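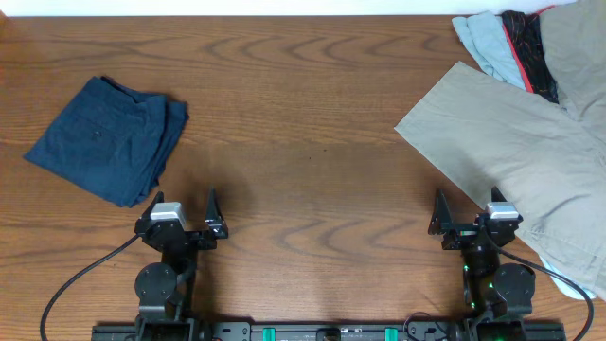
Zestlow Garment Care Labels

Version 2, September

Summary

Zestlow is a table of care label text transcribed from secondhand clothing. Each row holds the wording of one label, the fiber content as printed, and a normalized set of care codes. The release has 2,003 rows from 783 garments. Many garments carry more than one label, and each label gets its own row.

Files

labels.csv: one row per label
garments.csv: one row per garment, joined on garment_id
codes.csv: lookup table for the care codes
CHANGES: differences from version 1

Fields in labels.csv

label_id: string, unique
garment_id: string
language: two-letter code, or "mul" if the label mixes languages
raw_text: transcription with original line breaks stored as a vertical bar
fiber_raw: fiber content exactly as printed, including misspellings
care_codes: codes separated by semicolons
legibility: 0 (unreadable) to 3 (fully readable)

Collection

Labels were transcribed by hand at the Gresport sorting room. Dwynwen Samuel typed the first pass and Heriberto Condori checked it against the garment. Disagreements were settled by rereading the label under a lamp. Where the two readings still differed, the row keeps both, separated by a double slash, and legibility is set to 1.

Normalization

Symbols and text are coded separately, then merged. If a symbol and the text conflict, the stricter instruction is kept and the code ends in "x". Temperatures are stored in Celsius. Fiber names are not normalized in this version. The Fustov script that did so in version 1 merged "viscose" and "modal" and has been removed.

Known problems

223 rows have an empty fiber_raw field. Most come from labels with a cut edge.
Percentages do not always sum to 100. They are left as printed.
Children's sizes are underrepresented.
Garment IDs beginning with J came from the Jenkins batch and have no garment type.

License

CC BY 4.0. Corrections can be sent as a patch against labels.csv. Include the label_id and the full corrected row.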